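Teaching a Gripper to Tidy Up: What I Learned Collecting Demos
Project report, Clulthorpe summer term
July 1, 2023

Our group's project at Kenenbridge was supposed to be about training a policy, and I ended up spending most of my time on the part before that, collecting the examples. I'm not complaining (well, a little). I came in thinking data was the boring bit you rush through so you can get to the fun bit, and I've changed my mind pretty completely.

The task was household pickup: find a piece of cloth, grab it, put it where it belongs. We set a goal of 2,000 episodes back in April, which sounded huge until I saw how fast they go by when half of them are junk. We worked with a two-finger gripper and a small wrist camera, and everything got logged through a recording tool called Ridex. It's fine once you know its moods. It will happily record an episode with no task label, so check the label before you press start! I lost a whole morning to that.

My first batch was way too clean. I started every episode from the same pose, with the basket in the same place, and I moved the arm the same way each time because I was proud of how smooth I'd gotten. The model trained on that batch did great as long as nothing changed. Move the basket a hand's width and it closed its fingers on air, over and over.
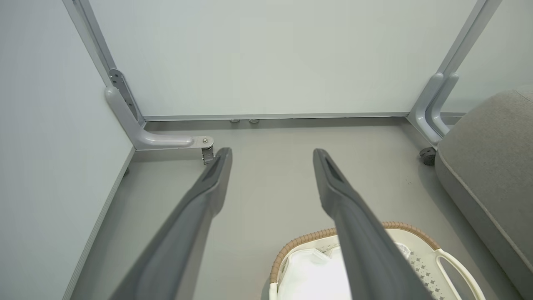

So for the second batch I made a list of things to vary and stuck it to my laptop. Start height, start angle, which side the basket was on, how close we were to furniture. I also added low approaches near the floor and into corners, which I'd been avoiding since they're a pain to drive. Table legs are the worst. From the wrist view it's really hard to judge how far away a thin gray leg is when the wall behind it is gray too, and I bumped plenty of them.

I kept the slow, clumsy episodes if they ended with the cloth where it should be. My first instinct was to delete anything with a wobble in it, but the corrections turned out to be useful, and the second model was noticeably better at recovering after a bad first grab. What I did throw out was anything where I sat still for ages deciding what to do (the model learns to sit still too, ask me how I know).

Labeling followed the Wikström sheet, which has 11 fields per episode. I'd cut that down if I did this again. By the end of a long session I was filling in "surface type" on autopilot, and when I rechecked my own labels later, that field was a mess.

Still on my list: more lighting changes, more kinds of cloth, and a proper test in a room neither batch has seen. I'd also like to try 2 people driving the same task, just to see how much of what the model picked up is really my own bad habits.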